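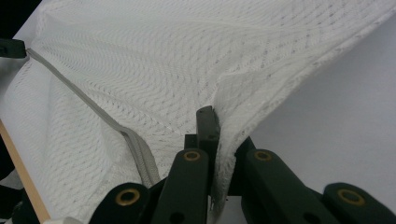
Pedstead Wash House
Progress report to the Limader Fund, second half of grant year
December 15, 2023

Sorry this is short, end of term and the boiler man is due. Numbers first, then the building, then what we need from you.

Numbers

431 loads washed and dried since July. That's paid and free together. Free loads were 54 of those, all on vouchers from the school or the clinic. We had planned for more free and fewer paid. Vouchers were slow to get going, the first batch had the old address printed on them and had to be pulled. New ones went out in fall and are coming back at a decent rate now.

Busiest stretch is late afternoon, after school pickup. Mornings are still dead. We tried opening early for the night shift at the bakery, got a few regulars out of it, not enough to pay for the heat. Dropped it. Might try again in spring when we don't have to warm the room up first.

Building

Floor drain done. Took two visits, the first crew left the slope wrong and water sat by the back wall. They came back and redid it at no charge. Back wall has been scraped and painted with the damp-proof stuff, one more coat to go.

Ramp at the side door is in. Handrail is not. The one delivered was the wrong length and went back to Bolholm, replacement promised and then promised again. Until it comes we have the side door marked staff only, so wheelchair and stroller users are coming through the front, where there is no step but the door is heavy. Not happy with this. It is top of the list.

Electric: second meter fitted, so for the first time we can see what the dryers cost on their own. It's more than we budgeted. Will send the split with the January figures once there's a full bill to go on.

Machines

Seven washers in place, all running as of this morning. One was out for most of a month with a door lock fault. Part came from Lefèvre, the first one was for a diffrent model. Dryers are fine apart from lint, we now clean the traps at noon as well as at close.

Small repeat problem with bra hooks and loose coins getting into the drum seals. We've bought zipped mesh bags to lend out at the counter for small stuff, deposit taken and given back. Early days. Sign is up in three languages.

Classes

Mending evening ran all through the fall. Hems, buttons, replacing elastic. Good turnout when it's dry out, poor when it rains. The people who come tend to come back and bring something bigger each time, last month it was a full set of curtains and we ran well past closing. Need a better lamp for the far table.

The stain removal talk was a flop. Wrong night, clashed with the school concert. Will rerun it.

Ironing corner is not open yet. Board and iron are here but the outlet on that wall isn't signed off.

Money

Spend is under on staffing (the second part time post was empty until October) and over on plumbing. Net we are a little under for the year so far. We would like to move the staffing underspend across to cover the handrail refit and the electric bill. Form attached seperately, please say if you need it on the new template, we only had the old one.

Takings from paid loads are covering soap, water and most of the rent. Not the dryers. We're looking at charging a bit more for the long dry cycle and leaving the short one where it is. Would want to give people notice before doing that, so nothing changes before spring.

Still to do before the final report

Handrail, and side door back in use
Last coat on back wall
Outlet signed off, ironing corner open
Vouchers to the two housing offices that asked for them
User survey, short, paper, at the counter

Need from you

A yes or no on moving the money, by mid January if possible as the refit quote runs out at the end of the month. Also whether you still want to visit in the new year. Late afternoon is best if you want to see it full, mornings if you want to be able to hear anyone.

Closed over the holidays, emails will be picked up when we're back.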